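Idus 地面站用户手册
第四章　天线架设、对星与首次收发

修订日期：17/01/2020

本章假定您已经读完第三章，并且箱子里的东西都在。如果您是直接翻到这一页的，我们理解，大多数人都这样。请至少回去把第三章的接地部分看一遍，那一页不长，而雷电不看目录。

4.1　适用范围

本章适用于 Idus 地面站的标准型与高寒型。两者的区别在于转台润滑脂和电缆护套，软件完全一致。高寒型最初是应 Norðdahl 站的要求做的，那里的同事在冬天给我们寄来过一段断成几截的普通电缆，没有附信。意思很清楚。

地面站用来跟踪近地轨道上的小型卫星，接收遥测，并在您持有相应执照时发送指令。它不适合收看电视，也不适合寻找外星文明。后一种用途我们收到过咨询，技术支持部门的统一答复是：灵敏度不够。

4.2　选址

选址决定了您今后几年的心情，值得多花一个下午。

1. 站在预定位置，用指南针和量角仪把四周的遮挡高度画成一张图。每隔十度记一次。树要按夏天的样子记，六月的树叶和冬天的树枝对信号来说是两回事。

2. 仰角五度以上应尽量开阔。如果南面有一栋楼，那么每一次从南面升起的过境您都会少听几分钟，楼不会搬走。

3. 避开大功率发射设备。常见的有基站、业余电台的邻居，以及屋顶上那台没有人承认是自己装的无线网桥。

4. 确认地面或屋面能够承受配重。标准三脚架在满配重时为 300 千克，这个数字不含积雪，也不含站在旁边出主意的人。

5. 量好从天线到机房的走线距离。馈线每多一米都在吃掉信号。超过说明书附表所列长度时，请把低噪声放大器装在天线一侧，不要装在机房里图方便。

注意：在屋顶作业时必须系安全带，并有第二人在场。第二人的职责是看着您，拍照可以等下来以后再拍。

注：Drekport 站曾把天线架在港口起重机的正东方。起重机停工时接收很好，开工时接收也还可以，只有吊臂转过来的时候不行。值班员后来学会了看船期表。这个办法能用，但我们不推荐。

4.3　安装三脚架与转台

开始之前，请准备好水平尺、扭力扳手和手套。箱内附赠的小扳手是给运输支架用的，它拧不动主螺栓，许多用户已经替您验证过了。

1. 展开三脚架，使标有“N”的支腿大致朝北。此时不必精确，4.6 节会有足够多的精确等着您。

2. 用水平尺在两个相互垂直的方向上调平。气泡应停在两条刻线之间。调完一个方向之后再调另一个方向，然后回头看第一个方向，它多半已经不平了。重复，直到两个方向都满意。

3. 放置配重块，锁紧支腿。锁紧之后再查一次水平。

4. 将转台抬到顶板上，对齐定位销。转台较沉，请两人操作。如果定位销插不进去，请检查方向，不要使用锤子。

5. 按对角顺序拧紧四颗主螺栓，分三次加力，最后一次使用扭力扳手。力矩值印在顶板侧面的标签上。

6. 取下红色运输锁销，放进工具袋，并在验收单上打勾。

警告：运输锁销未取下时切勿通电。电机会努力工作，锁销也会努力工作，最终付账的是齿轮箱。这种损坏不在保修范围之内，而锁销上的印痕会如实说明经过。

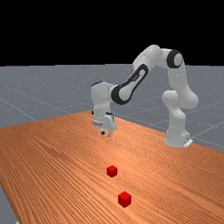

转台装好以后，先用手缓慢转动方位轴一整圈，再把俯仰轴从水平推到天顶。手感应当均匀，略有阻尼。如果某个角度明显发紧，请松开主螺栓，重新调平后再拧。如果处处发紧，请确认您手里的是高寒型，以及当天是不是特别冷。

7. 装上横担，使两端伸出的长度相等。

8. 将天线固定在横担上。圆极化天线的旋向标在反射器背面，左右两副不要装混。装混之后系统一切正常，只是什么都听不见。

9. 安装配平块，松开俯仰制动，天线应能停在任意仰角。如果它自己低下头去，把配平块向外移；如果它抬头望天，向内移。

10. 恢复制动。

4.4　接线

站内共有四根线：电源线、控制线、接收馈线、发射馈线。四个接头形状各不相同，这是我们从第一代产品学到的教训。

1. 确认总电源已断开。“应该断了”不算断开，请用表量。

2. 接好地线。接地电阻的要求见第三章，也就是您刚才打算跳过的那一章。

3. 连接控制线，旋紧外圈直到听见咔嗒一声。

4. 连接两根馈线。接头处先缠自融胶带，再缠一层防紫外线胶带，缠绕方向自下而上，这样雨水会顺着搭接处流下去。

5. 在每根电缆进入机房之前留一个向下的滴水弯。水很聪明，会沿着电缆一路走进您的机柜，滴水弯能让它改变主意。

6. 在转台处预留足够的余量，使天线在全部行程内都不会拉紧电缆。把天线手动转到两端极限各看一次。

7. 用扎带固定，但不要勒死。馈线被压扁以后阻抗会变，频谱图上看得出来，肉眼常常看不出来。

注意：发射馈线在没有接天线或假负载时，严禁开启功放。功放的寿命在这种情况下以秒计。

4.5　首次通电

1. 合上总电源。控制箱面板上的绿灯应常亮，黄灯闪烁。黄灯闪烁表示正在自检，请等待，期间可以喝水，不可以按按钮。

2. 自检完成后黄灯熄灭。如果黄灯一直闪，请查看屏幕上的代码。

3. 在电脑上打开控制软件，选择“新建站点”，填写站名、经纬度和海拔。

4. 经度请注意正负号。东经为正，西经为负。Wiltham 站在试运行期间把符号填反了，天线每天非常认真地指向一片没有卫星的天空，动作流畅，曲线漂亮，大家都觉得转台质量不错。

5. 海拔以米为单位，填整数即可。

6. 将系统时钟设为世界协调时，并启用网络对时。若站点没有网络，请接入随箱的授时天线。时钟偏差几秒，低轨卫星就已经跑出去几十公里了，它们不等人。

7. 点击“回零”。转台会先转到方位限位，再转到俯仰限位，然后停在正北、水平。回零过程中请远离转动范围。

常见代码：

203：方位限位未响应。检查控制线是否旋紧，再检查运输锁销。如果是锁销，请立即断电，并闻一闻有没有焦味。

300：时钟未同步。等待几分钟，或检查授时天线能否看到天空。放在抽屉里的授时天线看不到天空。

859：配置文件与固件版本不一致。通常出现在从旧站复制配置之后。请重新填写站点参数，不要继续复制，换一个 U 盘再复制也是一样的。

4.6　方位校准

指南针给出的是磁北，而且旁边有一大堆铁。所以方位校准要用太阳。

1. 选择晴天，太阳仰角在二十度到五十度之间。

2. 在软件中选择“工具”，再选择“太阳校准”。转台会自动指向计算出的太阳位置。

3. 观察接收机的噪声电平。天线正对太阳时，噪声会有明显抬升。

4. 用方向键以小步移动方位，找到噪声最大的位置，点击“记录方位”。

5. 以同样方法调整俯仰，点击“记录俯仰”。

6. 间隔两小时以上再做一次。两次结果之差应在半度以内。如果超出，多半是三脚架没有调平，请回到 4.3 节第 2 步。我们知道上面现在压着配重。

警告：不要为了确认天线是否对准而用肉眼直视太阳。看影子就够了：横担的影子会告诉您方向，而且不伤眼睛。

注：阴天也可以校准，方法是等晴天。软件里有一项“信标校准”，适用于附近有已知位置信标的用户，具体操作见附录。

4.7　导入轨道数据

1. 在“卫星”页面点击“更新”。软件会从您设定的数据源下载两行轨道根数。

2. 勾选要跟踪的卫星。首次使用建议只选一颗，最好是一颗健康、话多、每次过境都在发信标的卫星。用一颗刚发射不久、状态不明的卫星来验收新地面站，等于用一个问号去检查另一个问号。

3. 检查根数的历元。超过一周的数据请更新，超过一个月的数据请当作历史资料。

4. 填写下行频率和调制方式，启用多普勒修正。

5. 打开“过境预报”，选择最大仰角在三十度以上的一次。

刚入轨的卫星往往有好几组根数同时流传，编号还会换。遇到这种情况，请把几组都导入，分别试一遍。一同发射的卫星挤在一起，头几天里谁是谁，连它们的主人也要猜。

4.8　第一次过境

1. 提前十五分钟到位。不必提前更多，卫星不会早来。

2. 在过境前五分钟点击“待命”。转台会转到卫星升起的方位等候。

3. 确认录制已开启，磁盘有足够空间。单次过境的原始录制文件最大可达到 300 兆字节。请录原始数据，解调失败可以重来，过境不行。

4. 卫星升起后，瀑布图上应出现一条缓慢弯曲的细线。启用多普勒修正后，这条线会变直。如果它反而弯得更厉害，请检查修正方向的设置。

5. 过境期间不要调参数。这是本手册中最常被违反的一条。想改的东西请记在纸上，等卫星落下去以后再改。

6. 过境结束，转台自动回到停放位置。保存日志。

如果什么都没有收到，请按以下顺序检查：时钟、经度符号、根数历元、频率、天线旋向、放大器供电。请真的按顺序来。技术支持接到的求助中，用户通常已经从最后一项开始，把放大器拆了。

首次发射指令之前，请确认执照已生效，频率与功率和执照一致，并先对假负载完成一次完整的发射流程。软件要求输入两遍确认码，这一步无法关闭，来信请求关闭的用户我们都回复过了。

4.9　停放与大风

风速超过面板上设定的阈值时，转台会中断跟踪，自动转到天顶停放。中断时正在进行的过境会丢失，软件会弹出提示，您可以选择“确定”。没有别的选项。

1. 长期不用时，将天线停放在天顶，恢复制动，断开总电源。

2. 积雪地区请每次雪后检查反射器。用软毛刷清理，不要用铲子。

3. 每年六月检查一次螺栓力矩、胶带和滴水弯，把结果写进维护记录。记录表在本手册最后一页，可以复印。

4. 重新启用前，从 4.5 节第 1 步开始，并重新做一次太阳校准。运输锁销如果在停用期间装了回去，请先取下。

下一章介绍多站联网与自动排程。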